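Comparing Two Grippers on a Desktop Disassembly Cell

Updated 15/07/2024

This procedure is used at the Storkeck laboratory to compare the Clikenik and Pirneo grippers on the same arm. Allow one session per gripper, and do not change the controller settings between sessions.

1. Lay the computer tower on its side on the worktable, open side up. Disconnect it from power.
2. Mount the gripper and route its cable and tube with enough slack for full wrist rotation.
3. Set arm speed to 15 percent for the first approach.

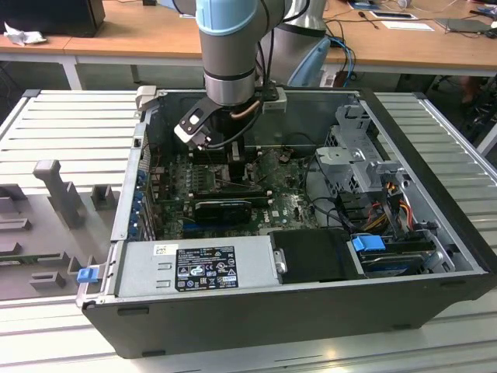 Gripper lowered into the open case, with the heatsink block beneath it.

4. Bring the gripper down over the part at an angle. Stop if the cable touches the chassis or the power wires.
5. Close, hold for 3 seconds, and release. Complete 12 trials for each part - memory modules first, then the graphics card.
6. Record every missed grip on the trial sheet, including those corrected by the operator.

Return the arm to its home position before changing grippers. Trial sheets from before April use the older Assunção scoring scale and should be filed separately.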